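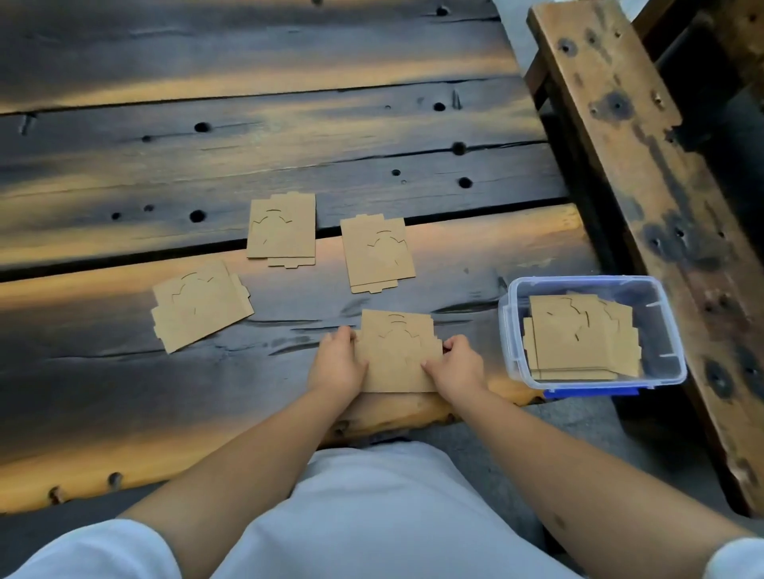 Figure 4. Flat cardboard blanks in stacks on a table of dark, weathered planks.

4.2 Why people keep worn tables

When we began visiting homes and small workshops in Skiltitz and Lostmont, we had expected to hear mostly about money. A new table costs a good deal, an old one costs nothing, and that seemed a fair enough reason to keep it. Money did come up, of course, and we would not want to wave it away, but it came up late in most of the conversations and often only after we had asked. What people wanted to talk about first, and sometimes for the better part of an afternoon, was the surface: the dips, the stains, the place where a pot had been set down hot one winter, the crack that catches crumbs and has to be cleaned out with a knife.

We collected 414 short accounts in all, of which almost 200 dealt with a table or a bench and the rest with chairs, chests, doors and one much-loved bread trough. The accounts were given in people's own words and we have tried to leave them that way, even where they wander (they do wander, and we came to be very fond of the wandering). A rough top was seldom called ugly. The words we met most often were "honest," "easy" and "ours," and the second of these surprised us until we had sat at enough of these tables ourselves. A surface that already bears marks is one you can set things down on without a thought. Several families in Plelilau kept a smooth table for guests and did everything else, from homework to plucking hens, at the rough one.

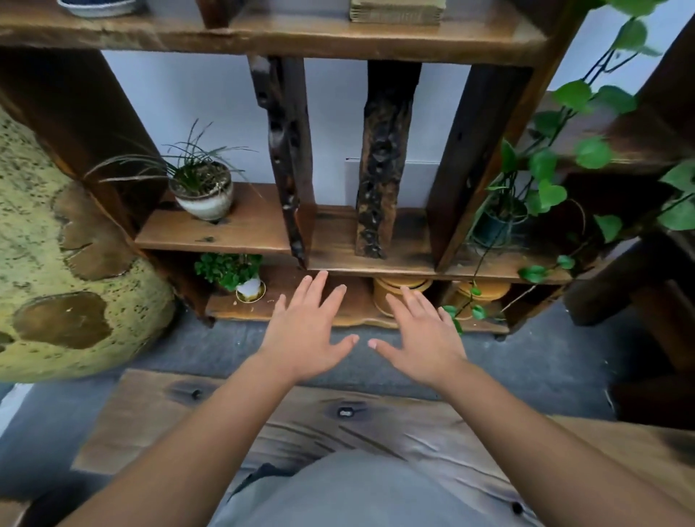
MARGIT VERES and GONÇALO NOGUEIRA
Received 15/06/2023

We should say a little more about low furniture, which our first round of visits had passed over almost entirely. Shelves near the floor and benches along a wall tend to be made from whatever boards are left, and they are the pieces most often handed down without any story attached. Asked where such a shelf had come from, people would laugh and say it had always been there. Yet when we came back in November and asked what they would take with them if they moved, the low shelf was named again and again, and by some of the very same people who had shrugged at it earlier in the year. Knots and old nail holes were mentioned with real affection in these later talks, as a kind of map that the hand learns before the eye does.

Age alone does not explain the attachment. A few of the best-liked tables had been put together quite recently from old boards, and their owners spoke of them just as warmly as others did of a grandmother's kitchen table.

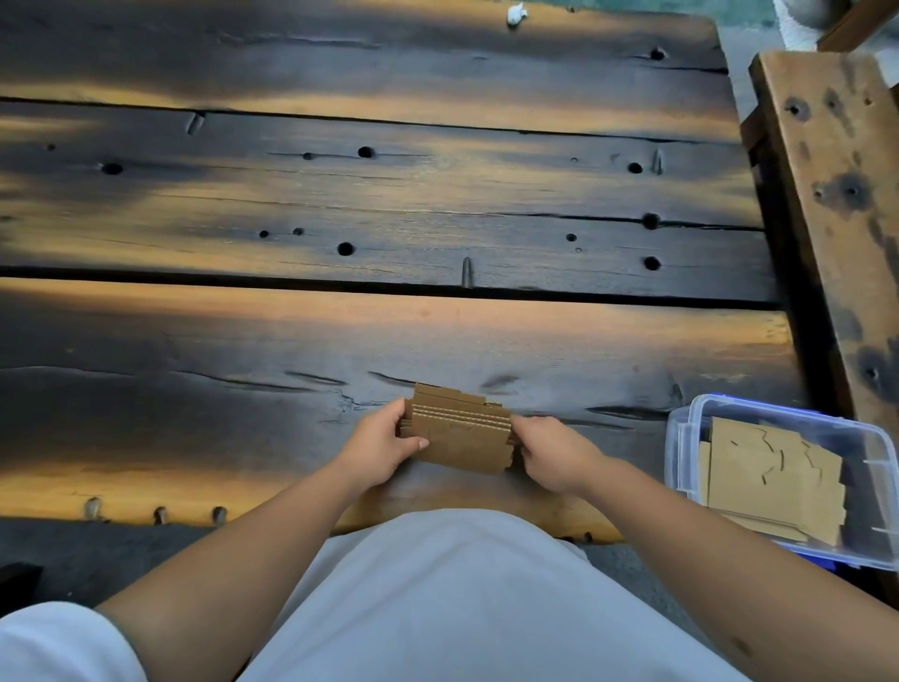
Glória Matos, on reading a draft of these pages, wrote back that we had been too kind to splinters. In her view the rough table is loved mainly by those who do not have to scrub it, and she asked us to go back and see who had done the talking. We did go back, and she had a point: the people who cleaned the tables praised them too, but they spoke more briefly, and they were far more likely to mention sanding. We have kept their accounts together in the next section, where the care of old wood is taken up at proper length.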